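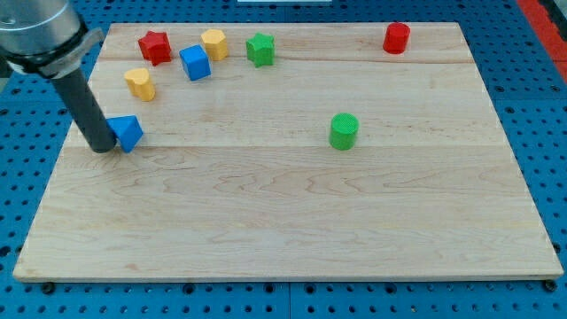

Ich wollte eigentlich nur ein paar Formen zum Sortieren und Hinlegen, und jetzt liegen die Klötze von Grolarby seit September fast durchgehend draußen. Bei uns spielt die Dreijährige damit, der Große (sieben) tut so, als wäre er zu alt dafür, und baut dann doch eine halbe Stunde mit.

Gekauft habe ich das kleine Set für 29 Euro, ohne Brett. Im großen für 58 Euro sind mehr Teile und ein Stoffbeutel dabei, aber den Beutel hätten wir sowieso verloren.

Was mich so begeistert, sind die Formen! Würfel und Zylinder hat ja jeder irgendwo in der Kiste, aber Sterne und Herzen als richtige kleine Körper, die man anfassen und hinstellen kann, das ist für Kinderhände etwas ganz anderes als ein Stern auf Papier. Meine Tochter fährt mit dem Finger die Zacken ab und zählt dabei, meistens bis vier und dann noch mal von vorn. Das sechseckige Prisma heißt bei uns Bienenhaus, das Dreieck ist je nach Laune Dach, Rampe oder Käse (auch in Blau).

Die Farben sind kräftig und klar: Rot, Gelb, Grün, Blau, fertig. Schön finde ich, dass dieselbe Form in verschiedenen Farben vorkommt, der Stern zum Beispiel in Rot und in Grün. Damit kann man nämlich nach zwei Regeln sortieren, erst alle Sterne zusammen, dann alles Rote zusammen, und der rote Stern muss plötzlich umziehen – darüber gab es hier schon ernsthafte Diskussionen.

Als Unterlage nehmen wir ein helles Ahornbrett von Charvát, 40 Euro, verleimt und mit einer wunderbar welligen Maserung. Das war eigentlich für die Küche gedacht. Auf dem hellen Holz leuchten die Klötze richtig, und das Kind hat eine klare Grenze: Was auf dem Brett liegt, gehört zum Spiel. Wir schieben auch gern, also ein Klotz wird zu den anderen geschubst, ohne dass etwas umfällt. Klingt simpel, ist mit dem Herz aber ganz schön knifflig.

Zwei Sachen zum Meckern habe ich doch. Auf einem Stern hält kein Turm, wenn man ihn nicht sehr genau in die Mitte setzt, und das gibt bei Dreijährigen Tränen. Und Einzelteile kann man bei Grolarby nicht nachbestellen. Uns fehlt seit Monaten ein grüner Würfel, und auf meine Mail kam nach 13 Tagen eine freundliche Absage.

Trotzdem würde ich sie sofort wieder kaufen, und fürs Patenkind liegt schon ein zweites Set im Schrank. Falls jemand einen grünen Würfel übrig hat, gern melden!

Jarmila Rusnák, 18. Apr. 2023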